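Home > Outdoors and Travel > Walking and Cycling

Best surface for a shared path along a foreshore reserve?

Posted by Raghda Salameh, December 2025
438 views

I'm on a residents' group in Grimshaw and we've been asked by the council to say what surface we'd prefer for a walking and cycling path through the reserve at the end of our street. At the moment it's a dirt track that people have worn in over the years. It's fine in summer but after rain it turns to mud, and anyone with a pram goes back up to the road.

The options we've been given are asphalt, concrete, or compacted gravel. The length is 1730 metres and the width would be two and a half metres. The ground is fairly flat, sandy in places, and the lower section gets wet on a king tide a few times a year. There are no big trees close by, only some low scrub.

The neighbours are split. The cyclists want something sealed. A few of the older walkers say concrete is hard on the knees. One bloke says gravel is the only thing that looks right near the water, and that anything else will bring scooters. Cost matters but we don't have the quotes yet.

Has anyone been through this, and what would you pick if you had the choice again? Also keen to know about maintenance, as our council isn't quick with repairs.

Rami Karaki
Posted the same evening

gravel. looks better and its cheap. we had gravel where i grew up and never had a problem with it

Samira Qudah
Posted two days later

I worked in parks maintenance for 7 years, so I'll go through them in order.

Gravel is the cheapest to put down but not always the cheapest to own. On a slope it washes out and on the flat it gets potholes where water sits. If your lower section goes under on a king tide, you'll be topping it up after each one. It's also hard work for wheelchairs and walkers once it loosens. If the council is slow with repairs I'd rule it out for the low part at least.

Concrete lasts the longest and handles water well. It costs the most up front. On sandy ground you need a proper base or the slabs move, and then you get a lip at the joints that people trip on. Fixing one means grinding it down or pulling up the slab. Runners do tend to complain about it and will run on the grass beside it, which wears a second track.

Asphalt sits in the middle for cost. It's smooth for bikes and prams, and a small crew can patch it in a morning. The weak point is the edges. Without a concrete edge strip the sides crumble over time and the grass creeps in, and you end up with a narrower path than you paid for. Ask for the edges to be cut back every year and have that written into the maintenance plan. It also gets hot in January, so dog owners will want to go early.

Whatever you choose, ask what is going underneath. Most of the bad paths I dealt with had a decent surface on a poor base. Ask about drainage too. A slight crossfall towards the water is normally enough.

My pick for your site would be asphalt for most of it and concrete for the part that floods. Plenty of councils mix them. The join needs to be done neatly but it isn't difficult.

Walid Awwad
Posted the following week

I agree with Samira on most of that. Our group at Waseo argued over the same three options and ended up with asphalt, no kerbs and no line down the middle. The painted line was an extra and we voted against it. I ride it most mornings and people generally keep left without being told, although weekends can be slow going.

The knees argument went away after the first few months. The walkers who wanted gravel mostly use the path now, and the ones who don't walk on the grass.

Two things I'd do differently. We should have asked for a wider path at the bends, as two bikes and a pram is a squeeze. And we should have settled who mows the verge before it opened. The council thought it was the contractor's job and the contractor said it wasn't in the price. It was left for a whole spring.
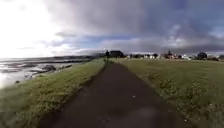 Asphalt path with grass verges, water on the left

On cost, get the quotes broken up by section. Ours came as a single figure and it took three emails to find out what the base work was worth. If there's a seat or a tap you want, ask for it now while the machinery is on site. Adding a tap later cost us $3876, mostly for the trenching.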